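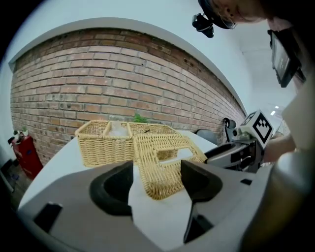

## 4. Running the tidy-the-table demo

I run this one at every Pristach open day, and it's the station people hang around the longest — so give yourself 25 minutes to set up before the doors open.

1. Put the two wicker pieces on the white table. The long organizer with three compartments goes back against the brick wall, and the tissue box goes nearer to you.
2. Put on the head camera and snug up the strap. I always do mine too loose and regret it by lunch!
3. Pick up both grippers and check that the marker cubes are clean. A quick wipe with a dry cloth is plenty.
4. Close the fingers on the sides of the tissue box. Go slow and let visitors see the pads meet the wicker.
5. Set the box down, open up, and start over.

**Note:** If you're using the Bepari pads, squeeze a little less than you think you should.

**Caution:** Keep guests on the far side of the table while you're moving. You can't see much to your sides with the rig on, and I've bumped a few elbows.

If the screen freezes, restart Inport and pick session 903 again.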